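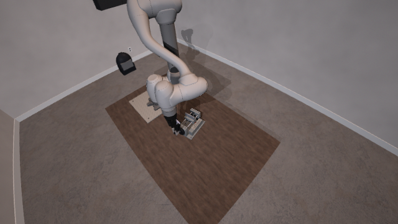 Gripper down at the assembly, simulator view

Wrist camera view and gripper don't line up after a tool change

Posted by benchside_mo

Hi all, I look after the simulated copy of our Ivirum bench cell (arm, two-finger gripper, wood table, one small assembly to work on). I swapped in a new tool model on Wednesday, and ever since, the fingers close a little to one side of where the program thinks they should. I've re-taught the pick position more times than I'd like to admit and it drifts back to wrong as soon as I turn the wrist. Do I keep re-teaching, or is something off further up? Thanks so much in advance!
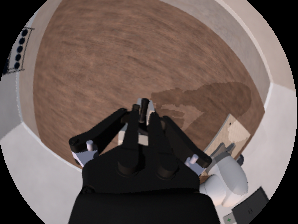 Shuzhen Gu
Cell setup technician, Rullau

Oh, I feel for you, I lost a good part of a December to this same thing! Please stop re-teaching for now. If the error moves when the wrist turns, I'd look at the tool center point first. Your new tool model probably brought its own offset along, and the controller may still be using the old one (or adding the two together, which is the one that got me). Save a copy of the cell, zero the offset, and enter it again from the mounting face down to the fingertips.
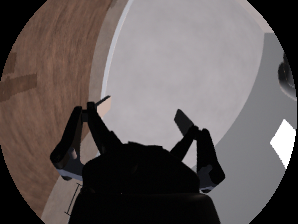
The camera mount is a separate job, and I like to do it second, with the gripper wide open and well away from the parts. Pick one spot on each fingertip pad and write down where it lands in the wrist view, then turn the wrist a quarter turn at a time and check that the spots stay put. With your lighting I'd begin on the left pad, where that pale face is so easy to find against the dark linkage, and go slower on the charcoal one. If the spots wander, the camera isn't riding on the wrist the way it should.

Once both of those hold, go back down to the table and close the fingers slowly at the old pick position.

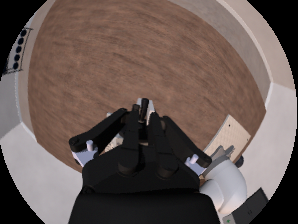 Do it at the slowest speed you can stand, and stop before the pads touch anything. I repeat mine over some 300 cycles before I trust it, but I'm a worrier. Write the new offset down somewhere outside the cell file too!

espiritu_dan

Check your units. Mine was in inches.

ultexfan354

Had this too and just re-taught everything, works fine for me. I never turn the wrist though, so maybe listen to Shuzhen.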